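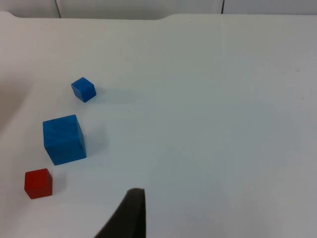 Figure 2. Three cubes on a white tabletop, the smallest of them blue.

4.2 Claims made for CBD drinks sold as a sleep aid

The makers in our sample speak with more confidence than their evidence allows. Brurkance, the largest seller of the group, prints the word "clinically" on the front of its evening tea and sends the reader to a web page for the details. The page cites one trial. It was run by the firm's own staff, it had no dummy drink for comparison, and the people who took part had already bought the tea at least once. We would expect such buyers to report that they slept well. They may have done so. The trial can't tell us whether the CBD had anything to do with it.

Brelex makes a smaller claim and backs it no better. Its cans promise "a calmer night" from a dose of 5 mg, a good deal less than the doses used in the studies listed on its own site. When we wrote to ask how the one could support the other, the reply spoke of a "whole plant effect" and gave no source.
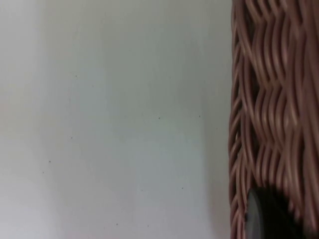

Dose is the weak point throughout. CBD doesn't mix with water, and the firms rely on fine droplets of oil to keep it spread through the drink. Zerouali, which supplies the droplet mix to several brands, states that its method makes the compound "up to 400 per cent" easier to absorb. Treloar has pointed out that the figure compares blood levels at a single moment shortly after drinking, when any fast-acting form will look good. Taken over a whole night the gap may be far smaller — or may not exist. The supplier hasn't published the later readings.

We also doubt that the amount on the label is the amount swallowed. Some of the oil clings to the lining of the can, and how much seems to depend on storage time. A can bought in August and drunk in winter may be a weaker product than the one the maker tested. 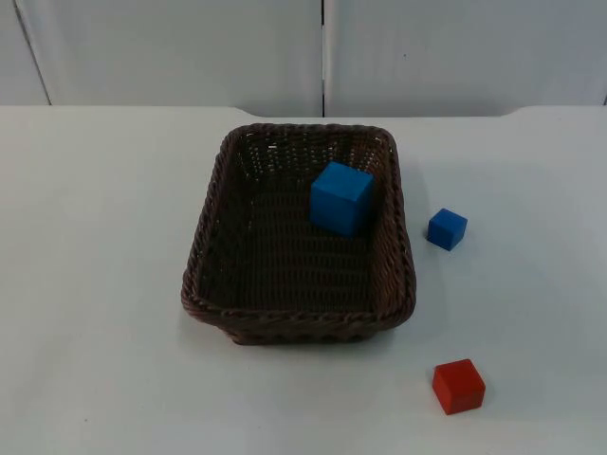 Kabbaj takes a kinder view and argues that a drink which helps people settle has done its job, whatever the cause. We accept that a warm cup at bedtime has its uses. Our objection is to the price. Husport charges well over the cost of plain camomile for a tea that differs from it, as far as we can find, only in the added CBD and the wording on the box.
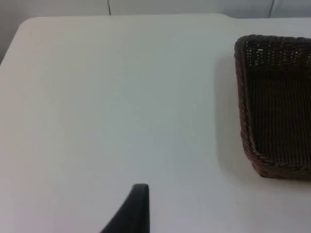 Shop ratings don't settle the matter either. Buyers who felt nothing tend not to come back to say so, and two of the brands offered money off the next order in return for a review. We have left ratings out of the analysis in Section 5.

Related articles
Labelling of hemp oils in high street shops
Sheila Treloar: Reading blood level curves with care
Iman Kabbaj: Ritual, comfort and the bedtime drink
Shelf life of CBD in canned drinks: a short review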